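How I keep a dish warm with foil and a cloth

My aunt taught me this one in her kitchen in Kolham, and I've used it for every potluck since (and there have been a lot of potlucks!). You need foil, a clean kitchen cloth and something hot in a bowl. I usually do it with rice.

1. Heap the food up a little in the middle. A mound holds its heat longer than a flat layer, and it gives the foil something to sit over.

2. Tear off more foil than you think you need. Crumple it lightly, then open it out again – I find wrinkly foil grips the rim much better than a smooth sheet.

3. Bring it over the top in a loose dome and pinch it in under the rim all the way around. Go gently, it rips if you rush.

4. Lay the cloth over the top. Mine is a coral pink one, a bit frayed, and I don't bother covering every inch. Some silver showing at the bottom is fine.
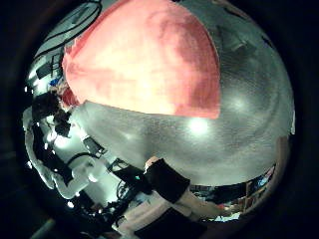
5. Leave it alone! No peeking. I give it up to 3 hours in a padded bag, with the cloth tucked down once it's in there.

Oluwaseun Ojo wrote to ask if a bath towel works. It does, but it's bulky and you'll be washing curry out of it.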